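**New in the Skolen Play Library: Children's Kitchens**

The Skolen Play Library is pleased to announce that children's play kitchens have been added to the lending collection for the December term. The purchase was made possible by a grant of $3000 from the Weerakoon Fund and replaces the older kitchens retired from the Grornlow branch last spring.

The model shown has a range hood and an open cubby above, a printed stovetop on the left side of the counter, and a sink with a black gooseneck faucet on the right. A round peg on the side post will hold a small towel or utensil.

Kitchens may be reserved by member families and by registered home child care providers. The loan period is 18 days, with one renewal if no other household is waiting. Play food and dishes are cataloged separately and may be borrowed in the same visit, up to five sets per card. Borrowers are asked to wipe all surfaces with a damp cloth before return and to report any loose screws at the desk. Bleach and abrasive cleaners should not be used on the painted panels.

Reservations are accepted at the Grornlow desk or by telephone at extension 1172. Questions about provider registration should be directed to Dineo Hlongwane, Lending Services.
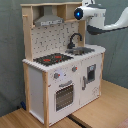
Page last changed: December, Lending Services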